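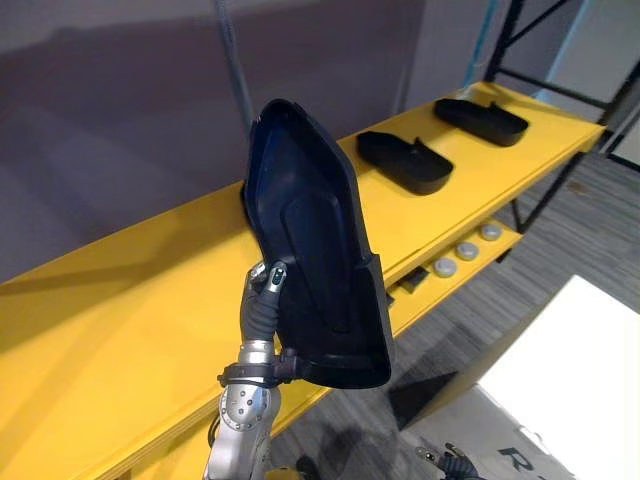 Stostwood Cabin: Opening Inspection, June
Walked by: Mei-kuen Chou
Comments by Mei-kuen unless marked HM (Hsiu-ying Man)

Please take your time with this one. I like to start outdoors while the light is good and then work my way in with a cup of tea, and I've left my comments under each item so that whoever does the fall closing can see what I was fretting over.

OUTSIDE

1. Porch steps and handrail: OK
Second step still has a little give in it, but the screws hold and the rail doesn't wobble even when I lean on it with my whole weight (which I did, twice, feeling rather silly). Look at it again in the fall.

2. Propane tank, valve and line: OK
Soapy water on every joint, no bubbles anywhere. It's a 1000 gallon tank shared with the Dusum cabin next door, so please let them know before you shut anything off. They were very gracious about it last year, but they did have a pie in the oven.

3. Roof and gutters, seen from the ground: NEEDS WORK
Pine needles packed in above the back door. I didn't go up, and I'd ask that you don't either unless there are two of you and the ground is dry.
HM: I'll bring the long ladder Monday and hold the bottom if you promise to go slowly!

INSIDE

4. Smoke alarms (hall, both bedrooms, loft): OK
All sounded when tested. New batteries in every one, old ones in the jar by the door for recycling.

5. Carbon monoxide alarm: REPLACE
It chirps, and the date on the back has passed. I put a loaner from my own house in the hall for now, and it must stay there until the new one is up, please.

6. Floors, trip hazards: OK WITH NOTE
The rug in the long room curls at the corner nearest the stove. I've taped it down, and I would be happy to see it go altogether, though I know some of you are fond of it.
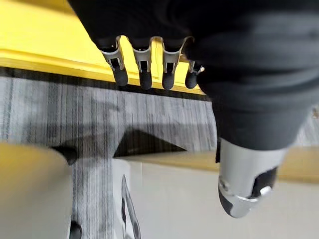

Robot hand above the floor.

7. Water heater (Malgate, back closet): ADJUSTED
The tap was running far too hot for the little ones, so I turned the dial down and checked it with the candy thermometer after lunch. Now 110 degrees at the kitchen sink. Relief valve lifts and seats nicely, and the pan underneath is dry.

8. Woodstove and chimney: DO NOT USE YET
The door gasket has gone flat on the hinge side, and you can slide a dollar bill right through with the door latched. A new one is on order from Fung Hardware. I know the evenings are still chilly up here and I'm sorry, there are extra quilts in the cedar chest.
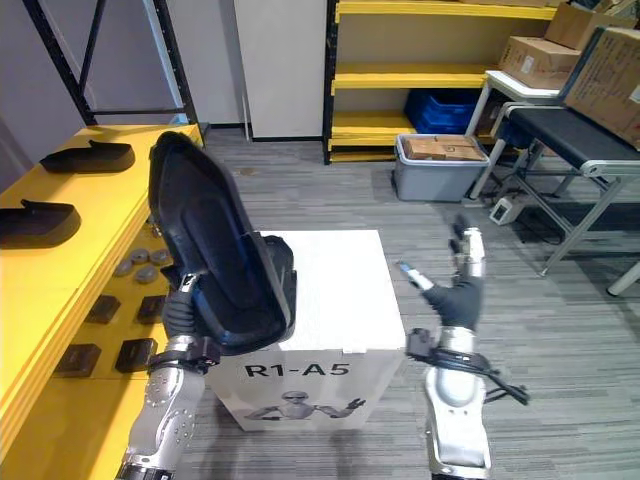 Once the gasket is in, burn one small fire with a window open and stay in the room with it the whole time. Ashes go in the metal can with the lid on, outdoors and well away from the porch, and they stay there for several days however cold they look.

9. Fire extinguishers (kitchen, loft): OK
Both needles in the green. I moved the kitchen one from behind the flour bin to the hook by the door, where a person could find it in a hurry.

10. Outlets near water: ONE FAILED
The bathroom outlet trips and resets as it should. The one left of the kitchen sink won't trip at all, so I've covered it and switched off its breaker.
HM: Electrician quoted $73 for the visit, parts on top. I said yes, hope that's all right with everyone.

11. Loft ladder and rail: OK
Tightened both brackets. Bottom rung could use fresh grip tape, and there's a roll in the drawer with the fuses.

12. First aid box: RESTOCKED
Bandages, tweezers, burn gel. Still short of children's antihistamine, so add it to your shopping if you're the next one up. The key to the box hangs on the blue ribbon inside the pantry door.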